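那一千五百一十四条示范里，我最舍不得删的是“空手”的那些

去年入冬以后，我有大半时间花在一件听上去很无聊的事情上：坐在屏幕前，握着一个手柄，一遍一遍地教一只仿真里的夹爪怎么去够东西。项目内部叫 Skivbridge，起因是我们想让学习系统先在渲染出来的房间里把基本动作练熟，再搬到真机上去。到三月份收工的时候，库里一共攒了 1,514 条示范。朋友问我这工作是什么感觉，我说有点像教小孩子系鞋带，只不过这个孩子从来不嫌你啰嗦，也从来不会告诉你它到底听懂了没有。

我想写这篇东西，是因为收工前后我们组里为一件小事吵了很久（吵得很客气，但确实是吵），而我到现在还觉得自己那一边是有道理的，所以请允许我慢慢讲，可能会绕一点远路。

事情是这样的。每条示范录下来以后，要过一道清洗。清洗的规矩是 Kavinda Chowdhury 写的，他做事利落，规矩也利落：夹爪没有动作的片段，剪掉；视野里没有目标物体的片段，剪掉；操作者犹豫、停顿、往回收的片段，也剪掉。他的道理很好懂，存储要花钱，训练要花时间，一段画面里什么也没发生，模型能从里面学到什么呢？他拿一条示范给我看，整整一半都是我握着手柄发呆，手指悬在那儿，拿不定主意从左边过去还是从右边过去。说实话看得我脸红。

可是我看着那些被标成“待删”的片段，总觉得哪里不对劲。我年轻的时候跟着外婆学包粽子，她教我的时候，手停下来的时间比动的时间长得多。叶子拿在手里，先看一看，转个方向，再看一看，然后才折下去。如果有人把那些停顿都剪掉，只留下折叶子的那一下，我大概到今天还包不好。看，也是手艺的一部分，这话放在机器身上也许不那么浪漫，道理我想还是相通的。

再说得具体一些。仿真里的桌面，我们用过好几种，我个人最喜欢也最头疼的是黑的那种。黑桌面几乎没有纹理，视线落上去没什么可抓的，人在操作的时候全靠远处的桌沿和桌子外头的花砖地来判断自己偏了多少。两根手指张开着，中间什么也没有，这时候操作者脑子里转的东西其实最多：离桌沿还有多远？该不该先摆正？要不要再往前探一探？ 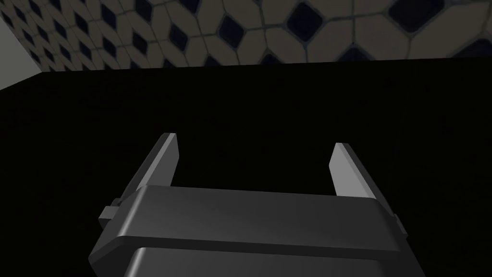 图源：Skivbridge 项目仿真渲染画面

像这样的一帧，按 Kavinda 的规矩是活不下来的。手指敞着，没夹东西，黑桌面上看得到的地方也没有物体。可我每次翻到这类画面都要多看两眼。桌子的远边略微有点斜，左边低右边高，后面的砖地带着一格一格的深色菱形，左手边的砖又小又密，往右上去就大了起来。对我来说，这些都是方位，是我当时借来认路的东西。模型将来到了陌生的房间里，头一件要做的事恐怕也是认路，那我们为什么偏偏把认路的样子藏起来不给它看？

我把这个意思在组里讲了，讲得比这里还长（大家很有耐心，谢谢大家）。Kavinda 的回答我也应该公平地转述一下。他说，你讲的是人的经验，人停下来是在想事情，可是数据里并没有记下你想了什么，只记下了你没动。模型看到的就是“没动”，学到的也就是“可以不动”。到时候真机停在半空中不肯下手，你去跟它谈包粽子吗？

这一刀砍得很准，我承认。模仿学习里确实有这样的毛病，示范的人爱停顿，学出来的策略就也爱停顿，有时候停住了就再也出不来，因为“停着”的下一步在数据里多半还是“停着”。我没有办法装作这个问题不存在。

后来打圆场的是 Huguette Sutherland。她原先在 McKinnon 做标注管理，来我们这里以后管质量，说话总是慢半拍，但慢半拍说出来的往往管用。她提议先不要急着删，拿 50 条示范出来，两个人一起看，每遇到一段空手的画面，就由当时的操作者补一句话，写明那一会儿在干什么。于是我们每天傍晚坐下来看 10 条，茶喝掉了不少，有几个晚上看着看着就聊到孩子上学的事情上去了，进度也就那么慢悠悠地往前挪。

看完以后，我的想法确实变了一些。有一类空手是货真价实的走神，手柄搁在膝盖上，人去接电话了，这种留着没有意思，我自己动手删的，一点也不心疼。还有一类，画面看着差不多，可是我能很肯定地写下“在找桌沿”“刚才偏右，想退回来重新对”“这里没有东西，准备换个方向看”。尤其是最后这一种，我觉得太宝贵了！一个系统要是从来没有见过“这里没有东西”是什么样子，它怎么会知道什么时候该去别处找呢？满库都是伸手就有、一抓就中的例子，那教出来的是一个没受过挫折的学生，迟早要在空桌子面前出洋相。

所以我的主张并不是一股脑全留下。我主张的是，删之前要有人看，看的人最好就是当时操作的那个人，而且要趁记忆还新鲜。这件事费工夫，我知道，我也知道凡是费工夫的环节，在排期表上总是头一个被划掉的。Stitix 的清洗工具我们也试过，设好阈值，一按就完，速度快得让人佩服。可阈值只认得手指动没动，它认不得一个人为什么不动。

顺便还想替操作者们说两句。做这一行的人常把示范叫作“原料”，好像是从地里挖出来的，谁挖都一样。其实每个人的手都不一样。我习惯先退后再对正，Huguette 喜欢一路慢慢蹭过去，有个年轻同事快得像打游戏，十次里总要撞上一回桌子，撞了就笑，笑完再来。把这些习惯全磨平，得到的是一份很干净的数据，也是一份看不出谁做过的数据。我不敢说带着脾气的数据一定能训出更好的模型，我没有足够的实验来撑这句话，只能说我在真机上看见它够东西之前先稍稍往后让一让的时候，心里是高兴的，那个动作我认得。

眼下 Kavinda 和我各让了一步。空手的片段分成 2 档，写得出理由的留下，带着那句话一起进库；写不出的就走。长时间一动不动的，即使写了理由也要截短，免得模型真学成了一尊菩萨。他仍然觉得我太心软，我仍然觉得他剪得太狠，不过他上星期自己录示范的时候也停了好一会儿，录完默默在备注栏里写了一句“在看”。我把那条留下了。

下一批示范要换到 Brultthorpe 的房间模型里去录，听说那边的桌面是浅色的，我还挺想念黑桌子的。

相关文章
仿真里的桌子为什么总是太干净
给示范写备注：一份不成熟的做法
手柄、键盘还是拖动示教：三种录法的手感
Brultthorpe 房间模型试用随记
从 McKinnon 到 Skivbridge：和 Huguette Sutherland 聊质量管理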